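Drernum puts bin-picking arm on the bars line, moves pickers to checking and packing

28 Jul 2024
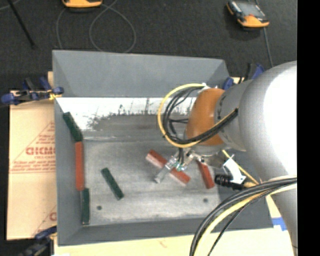 Drernum has started running a robot arm on bin picking at its Tremblay site, taking over a job that people on the parts floor have done by hand for years. The arm went live in April on one shift only. It now covers 2 shifts.

The work is simple to describe and hard on the back. Bars come in mixed, they lie any which way, and somebody has to lean into the bin and lift them out one at a time. Red and green go to different racks. On a busy shift a picker would handle up to 1,000 bars, most of them from the bottom of a bin.

No layoffs so far. The company says the 27 people on the parts floor all still have jobs there, though not the same ones. Most have gone to checking and packing. A smaller group was trained to run the cell: clearing jams, swapping bins, restarting the arm when it stops on a pick it can't work out.

And it does stop. Bars lying flat against a wall are the worst, according to staff on the late shift, and two bars touching can be slow going too. The first weeks were rough – operators were walking over to the cell every few minutes, and some said they could have emptied the bin quicker themselfs. That has gotten better since Zukimari, the firm that set up the cell, changed the way the arm chooses wich bar to go for first.

Pay is the open question. Cell operators get a higher hourly rate. Packers don't, and several former pickers say packing is lighter work but duller, with less moving around and less talk. Picking was done in pairs. The cell needs one person, sometimes one person for a whole shift, and that has come up at more than one floor meeting.

Breaks have changed as well. Pickers used to stop together when a bin was done. Now the operator has to find cover before leaving the cell, and cover is not always there. Management says a floating relief position will be posted next month.

Drernum also plans a second cell at its Ondon warehouse, same setup, same supplier. No start date given. Workers there have asked to visit Tremblay before anything is installed – the company has agreed to that, with the visits on paid time.

Training for the next group of operators is open now, sign-up sheet is at the shift office.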